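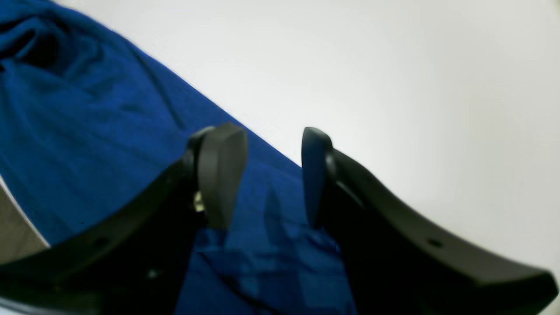
Der Nachlass Sachdeva

Das Amt für Verwahrung und Rückgabe in Privow führte seine Bücher seit jeher nach zwei Gesichtspunkten: nach dem Tag des Eingangs und nach dem Namen dessen, der einen Gegenstand hinterlassen hatte. Eine dritte Ordnung sah die Dienstanweisung nicht vor. Wer etwas suchte und weder den Tag noch den Namen kannte, wurde an die Auskunft im Erdgeschoss verwiesen, und die Auskunft verwies ihn nach Ablauf der üblichen Frist an das Amt.

Frau Liliana Sartori, Referentin für ungeklärte Vorgänge, übernahm die Akte 1379 im Juni. Die Akte war zu diesem Zeitpunkt 112 Blatt stark und trug auf dem Deckel den Vermerk »Sachdeva, Nachlass, ohne Antragsteller«. Der Vermerk war mit zweierlei Tinte geschrieben. Das Wort »ohne« hatte eine spätere Hand eingefügt.

Nach Aktenlage verhielt es sich wie folgt. Der Verstorbene, vormals Schreiber beim Wasserstandsdienst, hatte bis zuletzt zwei Zimmer in der Unteren Gerbergasse bewohnt. Er hatte keine Verwandten benannt. Der Hauswirt hatte die Zimmer geräumt, die Möbel gegen rückständige Miete verrechnet und den Rest dem Amt übergeben, wie es die Satzung der Stadt vorschreibt. Zum Rest gehörten ein Koffer mit Briefen, ein Barometer ohne Zeiger, eine Kassette, deren Schlüssel fehlte, sowie Kleidungsstücke, die im Verzeichnis summarisch aufgeführt waren.

Die Aufgabe der Referentin bestand darin, festzustellen, ob ein Berechtigter vorhanden sei. War keiner vorhanden, so fiel der Nachlass an die Stadt und wurde im Herbst versteigert. Das Verfahren war einfach und wurde in der Regel binnen eines Nachmittags abgeschlossen. Es genügte die Unterschrift unter dem Formblatt.

Frau Sartori unterschrieb das Formblatt nicht. Sie begründete dies in einer Notiz, die sich auf Blatt 113 findet, mit dem Hinweis, die Briefe seien noch nicht gelesen worden. Der Amtsvorstand vermerkte am Rand, eine Pflicht zur Lektüre bestehe nicht. Darunter vermerkte Frau Sartori, ein Verbot sei ihr gleichfalls nicht bekannt. Die Notiz wurde in dieser Form abgeheftet.

Die Briefe waren sämtlich an Herrn Sachdeva gerichtet und kamen sämtlich aus Pendon. Unterzeichnet waren sie mit dem Buchstaben D. Sie handelten vom Wetter, von der Höhe des Flusses und von einem Streit um ein Boot, der sich über mehrere Winter hinzog und dessen Ausgang in keinem Brief mitgeteilt wurde. In Pendon, so ging aus den Schreiben hervor, wurde der Pegel jeden Morgen um sechs Uhr abgelesen, und die schreibende Person war mit der Ablesung betraut. Den dienstlichen Zahlen folgte stets eine Mitteilung, die mit dem Dienst nichts zu tun hatte. »Der Steg hat gehalten«, hieß es etwa, oder: »Ich habe Ihren Ärmel ausgebessert und behalte das Hemd bis zum Frühjahr.«

Die Referentin nahm Einsicht in das Verzeichnis der Kleidungsstücke. Ein Hemd war darin nicht einzeln genannt. Sie begab sich daraufhin in das Magazin und verlangte die Vorlage des Bestandes.
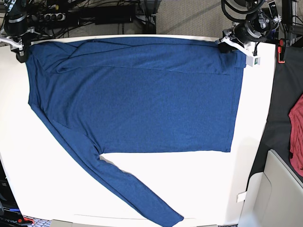

Der Magazinverwalter wies darauf hin, dass die Vorlage einzelner Stücke schriftlich zu beantragen sei. Der Antrag wurde an Ort und Stelle gestellt und genehmigt. Das Ergebnis der Durchsicht hielt Frau Sartori auf Blatt 114 fest: ein Hemd, am linken Ärmel ausgebessert, der Faden um einen Ton dunkler als der Stoff, die Stiche sehr eng. Ob es sich um das in den Briefen erwähnte Hemd handle, lasse sich aus dem Befund allein nicht ableiten. Es spreche indes auch nichts dagegen.

Auf dem Dienstweg erging nun eine Anfrage an die Gemeinde Pendon. Die Antwort traf nach vier Wochen ein und war kurz. Die Pegelstelle sei aufgehoben, die Ablesung erfolge von der Kreisstadt aus, Unterlagen über das frühere Personal befänden sich, soweit erhalten, in Dukthorpe. Die Anfrage wurde nach Dukthorpe weitergeleitet. Dort teilte man mit, die Unterlagen seien vorhanden, könnten aber nur von einer hierzu befugten Person am Ort eingesehen werden. Als befugt gelte, wer einen Berechtigungsschein des zuständigen Amtes vorlege. Zuständig sei das Amt in Privow.

Frau Sartori stellte sich den Schein selbst aus. Die Dienstanweisung enthält zu diesem Fall keine Bestimmung.

Über die Reise liegt ein Bericht vor, der den Vorschriften entspricht. Er nennt die Abfahrt um 7.40 Uhr, das Umsteigen, die Kosten der Unterkunft und den Namen des Archivgehilfen, der ihr die Bücher brachte. Er nennt auch, was in den Büchern stand. Die Pegelstelle Pendon war von einer Frau Dorothea Sachdeva geführt worden. Sie war als ledig eingetragen, später als verheiratet, und in einer dritten Spalte, die für Bemerkungen vorgesehen war, hatte jemand geschrieben: »Ehemann in Privow, beiderseits im Dienst, Versetzung beantragt.« Der Antrag auf Versetzung war in jedem Jahr erneuert worden. Er war in jedem Jahr mit derselben Begründung abgelehnt worden, wonach eine der beiden Stellen sonst unbesetzt bliebe.

Ein Abgang der Frau Sachdeva war nicht verzeichnet. Mit der Aufhebung der Stelle endeten die Eintragungen.

Der Bericht hält ferner fest, dass die Referentin am folgenden Vormittag den Omnibus nach Pendon nahm. Für diese Strecke wurden keine Kosten geltend gemacht. Das Haus der Pegelstelle steht am unteren Ende des Ortes, wo die Straße in den Uferweg übergeht. An der Mauer ist die Latte noch befestigt, die Ziffern sind nachgezogen. Vor der Tür saß eine alte Frau und schälte Erbsen in eine Schüssel.

Frau Sartori stellte sich mit Namen und Dienstbezeichnung vor und bat um Auskunft, ob sie Frau Dorothea Sachdeva vor sich habe. Die Frau bejahte dies und fragte, ob es um das Boot gehe.

Es gehe nicht um das Boot, erklärte die Referentin. Sie habe eine amtliche Mitteilung zu machen. Für Mitteilungen dieser Art hält das Amt einen Wortlaut bereit, der aus drei Sätzen besteht und zu verlesen ist. Der Bericht vermerkt, dass der Wortlaut verlesen wurde. Er vermerkt nicht, wie lange danach geschwiegen wurde, doch fuhr der Omnibus, mit dem Frau Sartori hatte zurückkehren wollen, ohne sie ab.

Frau Sachdeva gab sodann zu Protokoll, sie habe sich so etwas gedacht. Er habe immer am Monatsende geschrieben, und nun seien zwei Monatsenden vergangen. Seine Briefe lägen in der Küche, nach Pegelständen geordnet, die hohen links. Auf die Frage, weshalb sie nach der Aufhebung der Stelle nicht nach Privow gezogen sei, antwortete sie, der Fluss müsse ja trotzdem abgelesen werden. Auf die weitere Frage, weshalb ihr Mann nach dem Ende seiner Dienstzeit nicht nach Pendon gezogen sei, antwortete sie, jemand habe die Zahlen schließlich in Empfang nehmen müssen.

Sie holte ein Heft aus dem Haus. Die Ablesungen waren bis zu diesem Morgen fortgeführt.

Die Herausgabe des Nachlasses wurde noch im selben Monat verfügt. Die Gebühr von 100 Kronen wurde erlassen, da der Verzug dem Amt zuzurechnen sei. Der Amtsvorstand zeichnete die Verfügung ab, ohne etwas an den Rand zu schreiben. Koffer, Barometer und Kleidungsstücke gingen mit der Bahn nach Pendon. Die Kassette überbrachte Frau Sartori persönlich. Den Schlüssel hatte Frau Sachdeva an einem Band in der Küche hängen. Was sich in der Kassette befand, ist nicht aktenkundig.

Die Akte 1379 wurde geschlossen und dem Archiv übergeben. Auf dem Deckel ist das Wort »ohne« durchgestrichen und durch »mit« ersetzt, in einer dritten Tinte.

Seit dem Herbst trifft am Ende jedes Monats beim Amt in Privow ein Umschlag aus Pendon ein. Er enthält die Pegelstände, für jeden Tag einen, dazu eine Zeile ohne dienstlichen Bezug. Eine Stelle, die für die Entgegennahme zuständig wäre, besteht nicht mehr. Die Umschläge werden mit dem Eingangsstempel versehen und im Referat für ungeklärte Vorgänge verwahrt, wo Frau Sartori sie am Ersten des Monats beantwortet.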